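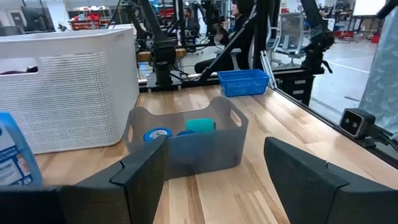
How to test a robot's chore claims before you believe them

Updated June 17, 2018

Every January I get a stack of links to robots that fold shirts, clear tables and put away groceries. Most of the clips last 30 seconds. Here is the routine I use to decide whether any of it counts as housework. You need a table, a few bins and a robot, or somebody else's robot and permission to be annoying.

Step 1. Write the chore down as you would for a teenager.
"Pick and place" isn't a chore. "Put the sponge and the tape in the gray bin and fold the cloths" is. If the people running the machine want to reword it, let them, but keep both versions. When I tried this with Zixuan Xu on the Hao arm, my sentence lost the folding in the first five minutes.

Step 2. Use ordinary stuff, and include cloth.
Hard blocks with flat sides make any gripper look clever. Cloth has no fixed shape, see-through plastic is hard on cameras, and a mesh basket gives fingers too many places to snag. Leave the cloth the way it would land coming out of a dryer. Don't smooth it. 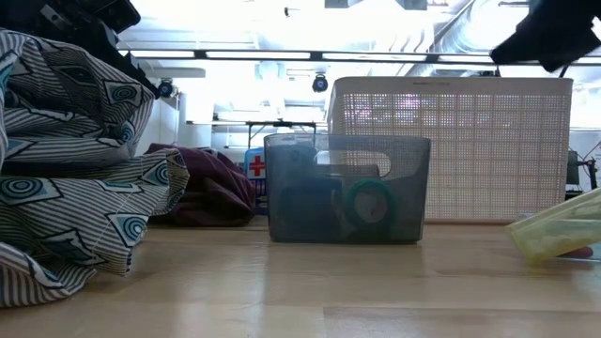 Striped fabric and a maroon cloth in heaps, next to a see-through bin and a perforated basket.

Step 3. Find out who is driving.
Ask this out loud and wait for a plain answer. Plenty of demos have a person steering the arm from a chair nearby. That's a fair way to teach a machine, but it tells you about the person's skill. The Previmard brochure says "assisted autonomy" 4 times and never says what the assistant does.

Step 4. Run it, then mess it up and run it again.
Turn the bin a quarter turn. Swap two objects. Drop one cloth on top of another. Change nothing else and don't let anyone adjust the software in between. In my experience the second run is where the talking starts.

Step 5. Write down every time a human hand goes in.
Nudging a bin back into reach counts. So does pressing stop. Viera Trnka, who tested the Bridetti unit over in Trodalbridge, keeps a separate column for "just helping it a little" — I've copied her.

Step 6. Do the chore yourself, with the same clock.
Put the two times side by side. Include setup for both, and include resets.

What to make of the results
A machine that moves a sponge from table to bin, unassisted, after you've rearranged the table, has done something real. I'd still want to see it 2000 times before I left it alone in a kitchen. As for laundry, I have yet to fill in that row without a note in Viera's column.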